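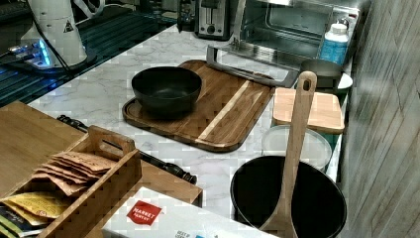

Waltgate kitchen, the long counter, with the toaster and the toaster oven at the back.

Monday, July

Rye crispbread, batch 3. I'm writing this up while it's fresh, with flour still on my sleeves, so forgive the handwriting if you're reading it in the paper book and the rambling wherever you're reading it.

Quick catch-up for anyone at Gadbridge who missed the last entry. We've been trying to get a thin rye cracker that snaps clean and stays that way in the tin. Batch 2 tasted lovely on the day (really lovely, I ate far too many standing up) and then went leathery by the next afternoon. I blamed the weather, which was sticky, and the tin, which has a bent lid. Having slept on it I think the dough was simply too wet and I rolled it too thick in the middle, the way I always do when I'm in a hurry.

So for this one I changed the water and left everything else alone. Rätsep flour again, the coarse bag, and the Pekent rye malt at the same small spoonful as before. I weighed the water at 342 grams and wrote it on the lid of the tub so I wouldn't have to trust myself later. The dough weighed 2,308 grams all together, a bigger lot than I meant to make, but the bag was nearly done and it seemed silly to leave a dusty inch at the bottom.

It felt different straight away. Batch 2 clung to everything and I spent half the morning scraping it off my knuckles. This one came together into a rough, grumpy sort of lump that I was sure I'd ruined, and then after its rest it had softened into something I could press flat with my palm. Rye does this to me every time and I never learn to be patient with it! Please, if you repeat this, don't add water in the first ten minutes however sad it looks. Put the cover on and go wash something. 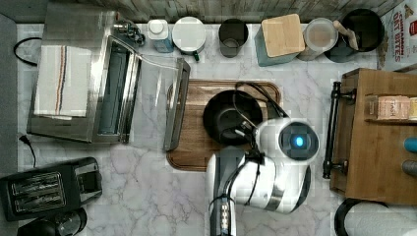

Does the dough have to rest overnight, or can it be rolled the same day?

Same day is fine if it gets a good 2 hours under a cover, though the overnight dough has a rounder, slightly sour taste that I like better.

I rolled half the same day and put the other half in the fridge, so we'll have a fair comparison for once. Rolling went best between two sheets of parchment with a dusting of flour on the lower one. I tried the knobbly rolling pin and then the plain one, and I have to admit the plain pin plus a fork did a neater job. The knobbly pin looks handsome but it drags at the edges, and you end up with a sheet that's thin at the rim and fat in the center, right back to our old trouble.

Salt went on before baking, pressed in lightly with the flat of my hand. Caraway on half of each sheet. I know opinion is divided on caraway and I'm not going to reopen that here, only note that the plain half tasted a bit bare to me and I'd want more salt on it, or a little fennel. 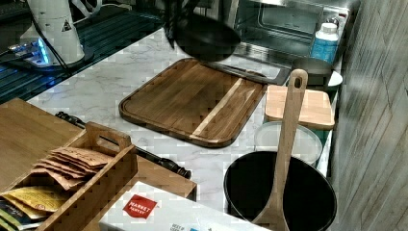
The bake is where I'd most like another pair of eyes. The first sheet came out pale with brown corners, and I turned the second one halfway through, which evened up the color nicely. Then I switched the heat off and left the sheets in with the door ajar until they'd cooled all the way down. That slow drying made more difference than anything I did to the dough, I think. The pieces from the first sheet, which I'd pulled straight out onto a rack like a fool, bent before they broke. The dried ones went off with a proper crack and threw crumbs across my notes.

Scoring: do it before baking and go nearly all the way through. I scored one sheet afterwards just to see and got something like a broken window. Still good with butter.

Into the tins now, one with the bent lid and one with the sound one, both labeled with the batch number. I've tucked a paper towel in each, mostly out of superstition.

To do next:
Roll and bake the fridge half, same pin, same thickness if I can manage it.
Taste both tins tomorrow after lunch and write down what we think before we talk each other into anything.
Ask Gadbridge if they can spare another bag of the Rätsep, we're down to sweepings.
Find out whether the Pekent malt keeps better in the freezer. The jar has started to clump.
New lid.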